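Geleo Shared Kitchen, tenants' meeting
Apr 30, 2023
Minutes (typed up by me, so blame me for the spelling)

We started a bit late as the lunch orders were still going out, and I'd only just got my apron off. Good turnout all the same. The last minutes were agreed with one change: the bag shelf is to be labelled by kitchen and not by app.

1. Delivery apps
This took up most of the evening! Urnura has written to say its commission goes up in July, and the letter doesn't give a figure, so I'm to ring them and get one in writing. The curry kitchen is already thinking of leaving. The dumpling people get most of their evening trade through Urnura and can't really walk away, and I'm somewhere in the middle (my pies do far better at the weekend, when people phone us direct anyway). We agreed nobody signs the new terms until I've had an answer.

We had 1093 orders across all the kitchens last month, and 224 of those came straight to us by phone or through our own page. I thought that was rather good. Somebody pointed out that the own-page orders are nearly all within walking distance, so we'll put a leaflet in every bag and see if we can push it up a bit. 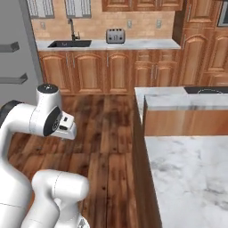

Kitchen scene with robot arm, computer rendering

2. Riders waiting outside
The bakery next door has complained again about bikes across its doorway, and fair enough, I've tripped over one myself. We'll paint a waiting area by the side gate and ask Bhatt, who supply most of our riders, to pass the word on. I also said I'd like a bench out there, and a bit of shelter for wet nights. Agreed to the bench. Shelter held over until we've got a price.

3. Packaging
Nuvidar sent samples of its new lidded tubs. Soup was fine in them, gravy was fine, but chips went soggy in the time it took me to walk round the block (yes, I did test it, and yes, I ate them). We'll order 200 of the small size for the soup and curry kitchens and stick with the card boxes for everything fried.

4. Refunds
There were 2 big refunds this month, both for missing drinks. From now on drinks go in the bag first and get ticked off on the ticket. I've put a pen on a string at the pass, please leave it there!

5. Any other business
The back fridge is humming again. I'll call the repair people in the morning. Could whoever has the big ladle bring it back.

Next meeting after the Urnura reply comes in. I'll message everyone with the time.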